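butgate_watcher
Anyone else finish Sterneo? Six episodes on the Mitra Kermani tapes and I still don't buy the journalist's version. She kept 109 calls and aired four. 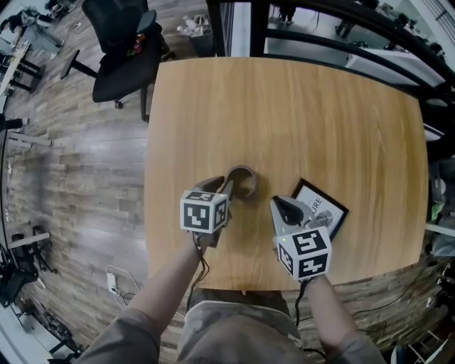 driketti
Four is plenty if they're the right four. Kermani knew she was being recorded by August, it's in the finale. My copy of the book is on a light wood table like this one, full of sticky notes, and none of them help your side.

yazdani200
Disagree — the finale says she "suspected." Big difference.

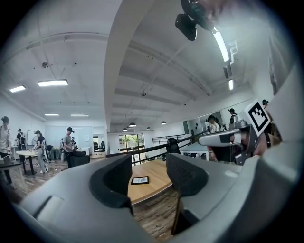 And who paid Shirin Ghaffari 2,000 for the transcripts? The show skips it.

driketti
Source for the 2,000?

yazdani200
Episode three, near the end. Rewatch it.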